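Ticket 1288: Gripper opening wrong after reset, simulated table-clearing cell
Opened by: Jhun Bañez
Component: Zeva cell, gripper and wrist view
Status: Reopened, then resolved 13/02/2023

Reported behaviour

After a scene reset the gripper on the Zeva cell doesn't return to the opening set in the config. The arm reaches home and the log says the gripper is ready, but the fingers stop short of the commanded width. The first pick then either clips the cutlery or times out waiting for a "fully open" flag. It doesn't happen on every reset. I ran 40 resets overnight and 14 of them showed the fault.

Setup is the standard one: Momex controller build, Rusaleo physics plugin, wrist view on, default lighting. No changes to the table or the fork model. The finger geometry was updated in October and hasn't been touched after that, as far as I can tell from the history.

Checked so far

Restarted the controller on its own. No change.
Restarted the whole simulation. Fault clears for the first few resets, then comes back.
Swapped the finger collision meshes for plain boxes. No change, so I put the originals back.
Commanded open and close by hand from the console with the arm parked. Worked every time.

That last one pointed me away from the fingers and toward the order things happen in at reset. I stepped through the fork pick slowly, stopping before the close command so I could compare the commanded opening with the one reported by the joints.

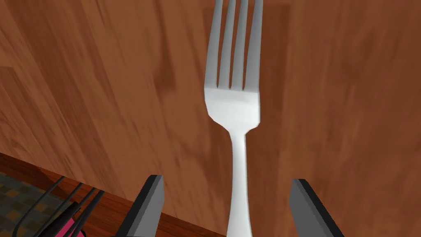
Joint values agreed with the command to the last digit at that stop. When I let the sequence run at normal speed the mismatch returned, always in the first cycle after a reset and never in a later one.

Comment from the controller side

Could you try it with the arm turned away from the table? If the fault needs contact to show up, it should go away. Please also log the gripper state on every physics step for the first six seconds, the default interval is too coarse to see this.

Reply, Jhun

Done. Added a test pose with the wrist swung out over the floor and a reset into that pose. The fault still appears, so contact with the fork or the table isn't needed.

The per-step log was more useful. On a bad reset the open command goes out before the plugin has finished restoring the joint limits. The old limits from the end of the previous cycle are still in force, the command gets clamped to them, and no one sends it again. On a good reset the limits get in first. It comes down to which thread wins.

Fix

Moved the open command so it waits for the "limits restored" event from Rusaleo. Also added a readback — the controller now compares the joint positions with the commanded width and resends once if they differ. If the second try fails it raises an error and holds the arm, where before it just carried on.

Ran the test pose again with the patch in. 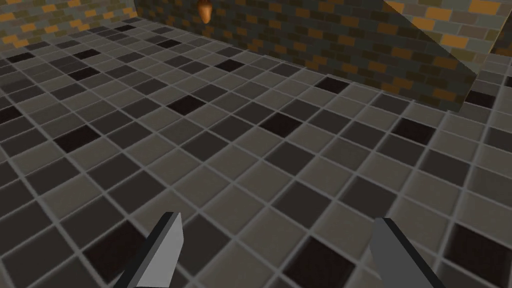

Left the reset loop going over lunch with the readback logging switched on. No clamped commands and no resends. I then put the normal home pose back and repeated the 40 resets from the original report, all clean.

Reopened by the controller side: readback check also fires when a user changes the opening from the console during a cycle, and holds the arm.

Reply, Jhun

Confirmed, my mistake. The check is now limited to the reset sequence. Console changes are passed straight through as before.

Still to do

Merge the patch to the Um branch, which has the same reset code.
Remove the per-step logging from the default config, the files get very large.
Keep the test pose in the regression set under the colour-coded "reset" group.
Update the cell setup notes. They still say to restart the simulation if the gripper looks narrow.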